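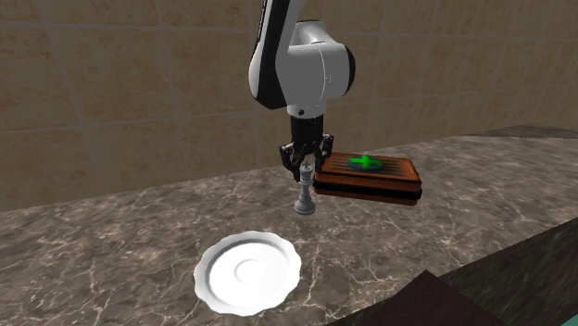

## 12th September, house rules for the king task

Long one today, mostly because Samer and I finally sat down and argued out the rules for the tabletop sim instead of each of us carrying our own version around in our heads. I'm writing them up while I still remember which ones we agreed on (and which ones I only think I won).

Background for Carla, who's been away: the king task is the one in the marble kitchen, with the chess king standing between the plate and the wooden box. Plirnik runs it overnight and we read the numbers with our coffee. The trouble is that Samer's numbers and mine haven't matched since April, and we were both sure the other one was cheating. Neither of us was! We just had different ideas of what counts as a clean run.

### What we agreed

**Contact with anything else is a fail.** The right fingertip comes down really close to the corner of the box, and I'd been letting light brushes through. Samer hadn't. His way is better, so now any fingertip contact with the box or the plate ends the episode, even if the king gets lifted beautifully afterwards. I grumbled, then I changed my config.

**Pause above the piece before closing.** Fingers open, straddling the crown, hold still, then descend. I've got the hold set to 5 control steps. Javier (the old planner) skips it entirely, so please don't compare Javier results with anything logged from now on.

**Grip on the stem, below the collar.** Never on the cross. It's a skinny little thing, and a policy that learns to pinch it will look great in our physics and snap the top off a real one. Joelle has been saying this for ages and I owe her a lunch.

**Log the seed with every run.** Every one, including the "just having a quick look" ones. My favourite failure of the whole month came from seed 578 and I only know that because Ayman writes everything down.

**No edits to the scene without a new version name.** Somebody nudged the plate a few centimetres and kept the old name (it was me, sorry). If you move an object, change a colour or touch the lighting, it gets a new name and a line in the changelog.

### Still arguing

Speed limit near objects. Samer wants the same cap we use on the real arm at Woltstead. I'd like it looser in sim so the overnight batch gets through more episodes, but I can hear how that sounds as I type it, and a policy trained fast is going to want to go fast. Parking this until Marwan's had his say. Meanwhile the real arm's cap stays on in both places, and please leave my override file alone, it's only there for timing tests.

Also unresolved is what to do about the green handle on the box. Trano keeps steering towards it in the early episodes, I reckon because it's the brightest thing on the counter. Ayman wants to recolour it. I'd rather keep it and make the policy cope, because kitchens are full of bright stuff! Maybe two scene versions, one each way, properly named this time.

### Rerun this arvo

Put 4 of the old "good" episodes back through the new contact check. Lost one straight away to a box brush, same corner as ever. The others held up, though one had the fingers starting to close during the pause, so I want to look at the timing there before I trust it.

### To do

- [x] contact check on by default
- [x] rules copied to the shared folder
- [ ] ask Marwan about the speed cap
- [ ] second scene version with the dull handle (Ayman)
- [ ] rename my nudged-plate runs so they stop turning up in Samer's plots
- [ ] lunch for Joelle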